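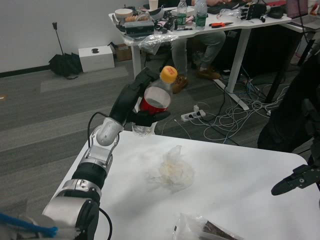
Constead is a set of head-camera recordings used to study regrasping: what a policy does when an object is no longer in the pose it was trained to pick from. The work started from a simple complaint. Our earlier grasping policy, Skararex, did well when containers stood up and badly when they lay down, and the usual success figure hid the difference because most test trials began with the object standing. A plastic bottle held upright above the table, with a finger lying across the front of its red label, counts as a held object for our purposes whether it was picked up standing or lying. The two cases ask for quite different hand motions, and this release keeps them apart.

Version and status

This card describes release 2, dated January 18, 2025. Release 1 went to a few outside groups in July and should not be used for new comparisons. Its state labels were made by one person in one pass and a fair number have since been changed.

Maintainer: Lenni Koivisto. Questions about the labels or the split should go to the same address as the download request.

What is in the release

There are 174 episodes. Each is one attempt, starting when the hand is released to the policy and ending when the policy stops, the time limit runs out, or the operator steps in. 82 of the episodes start with the target object lying on its side. The others start with it standing.

Each episode folder holds:

head.mp4 -- video from the head camera
joints.csv -- joint positions and commands for the arm and hand
states.csv -- hand-labelled object state, one row per change
notes.txt -- free text from the operator, often empty

There is no depth and no tactile signal. We recorded motor current for the fingers but left it out, as the values drifted between sessions and we have no calibration that we trust.

Object states

The labels in states.csv describe the target object only. Other things on the table are not labelled.

standing: resting on its base, no finger in contact
lying: resting on its side, no finger in contact
touched: on the table with at least one finger in contact
held: clear of the table and supported by the hand only
lost: off the table, or out of the head camera's view for the rest of the episode
unclear: the annotator could not decide

"Unclear" is used more than we would like. The hand is large compared with the objects, and when it comes down from above it hides the very surfaces that would settle the matter. Please do not fold "unclear" into "touched" when you report results. We tried this in a draft and it made the baseline look better than it was.
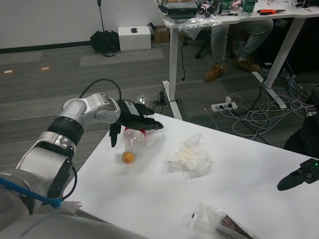

Bottle on its side under the hand, red label partly hidden by the fingers.

Views like this one are the hard part of the labelling. Whether the hand has made contact is often not something the head camera can settle, so annotators were told to step through the neighbouring video before choosing. If the video did not help, they were told to use "unclear" and move on. They were not shown the joint data. We wanted the labels to rest on vision alone, so that a vision-only method is not being scored against something it could never have worked out.

Transparent objects

Part of the set uses clear plastic bottles with a little liquid inside. These give trouble in two ways. The clear wall lets the white table show through, so the outline is weak except at the cap, the label and the liquid. The liquid also settles differently when the bottle lies down, and a method that leans on the coloured patch will be pulled towards one part of the bottle. The baseline does this quite often -- it aims for the label when the label is in view and for the liquid when it is not.

Wrinkled bags and crumpled soft items also appear on the table in some episodes. They are never the target. Treat them as clutter.

Method in short

The baseline, which we call Benkirane after its code name in our repository, has two stages. The first predicts the object state from a short window of head-camera video. The second is a grasp policy that takes the same window plus the predicted state. If the state prediction changes during an approach, the policy is allowed to back off and choose a new approach direction. It may do this up to six times in an episode before the attempt is ended.

Skararex, for comparison, has only the second stage and no state input. Both were trained on the same data with the same video resolution and the same training budget. We tuned the learning rate for Skararex separately so that it was not put at a disadvantage by settings chosen for the other model.

We also tried a version in which the state prediction was replaced by the hand label. This is useful as a ceiling but cannot be run on a real arm, so it was tested only by comparing predicted actions on recorded episodes. Those comparisons say something about the choice of approach direction and very little about whether the fingers would have closed on the object.

Results

On standing starts the two policies are close, and we would not claim a difference either way. On lying starts the state input helps. Most of the gain comes from early in the approach: with no state input, Skararex tends to bring the hand in as if the object were standing and then gets stuck hovering over it. With the state input the wrist turns sooner.

The gain is smaller for clear bottles than for opaque containers. When the first stage gets the state wrong, the second stage follows it, and the result can be worse than having no state at all. We saw this mainly where the bottle pointed straight at the camera, which shortens it in view and makes a lying bottle look rather like a standing one seen from above.

Backing off turned out to matter less than we had hoped. Episodes that used it more than once rarely ended in "held". The limit of six could probably be lowered with no loss, although we have not rerun the trials with a smaller value.

Exact rates, with intervals, are in results.csv at the top of the download. We ask people to quote that file and to give standing and lying starts as separate numbers. A single pooled rate mostly tells the reader how many of each there were.

The split

Train and test are divided by session, so that no session appears in both. An earlier split by episode leaked badly. Tables, lighting and background change between sessions and stay the same within them, and a model can learn to recognise the session. The file split.txt lists the session for each episode. There is no separate validation set; hold out one or two training sessions if you need one.

Recording conditions

Everything was recorded in working rooms with the usual contents left in place: desks, cables, packaging, people sitting in the background. Backgrounds were not cleared or masked. Faces are out of view in nearly all the video and have been blurred in the rest. People who appear agreed to the release.

The head camera looks down at the table from a fixed height within a session but was sometimes remounted between sessions, and the tilt is not the same throughout. We give the measured tilt in meta.json where we have it. The field is blank where we forgot to measure.

Automatic exposure was left on. White tables push the exposure down and the black hand then loses detail, especially between the fingers. If your method depends on seeing finger joints, expect trouble.

Known problems

Some joints.csv files begin slightly before the video. The offset is given in meta.json and the loader applies it, but if you read the files directly you will have to do it yourself.

A few episodes were stopped by the operator when the hand was about to press too hard on the table. They are marked "operator_stop" and should be counted as failures, even where the object looks close to being held.

"Lost" mixes two things, an object leaving the table and an object leaving the view. We plan to divide these but have not got round to it.

Annotators disagreed most about the moment of lifting, where "touched" becomes "held". The timing of that change should not be used as a precise signal. The order of states is more reliable than the times.

What it should not be used for

The set is too small to train a general grasping model and covers too few kinds of object. It says nothing on handling full or open containers, and we made no attempt to measure grip force. It also should not be used to judge how safe a policy is near people. Nobody was within reach of the arm during the trials, so there is nothing in the data to learn that from.

Running the baseline

Install the loader from the code folder, then run prepare.py with the path to the download. This checks the files and writes a small index. After that, train.py and evaluate.py take the index as their only required argument. The evaluation script prints standing and lying results on separate lines and has no option to merge them.

The trained weights are under weights/benkirane and weights/skararex. A third folder, weights/grasano, holds an unfinished model that predicts the state from a single still image. It is included because two groups asked for it. It does poorly on lying bottles and we do not report numbers for it.

Changes since release 1

State labels checked again by a second annotator
"unclear" added as a state
Split changed from episode to session
Finger current removed
Clock offset added to meta.json
Loader no longer drops episodes with an empty notes.txt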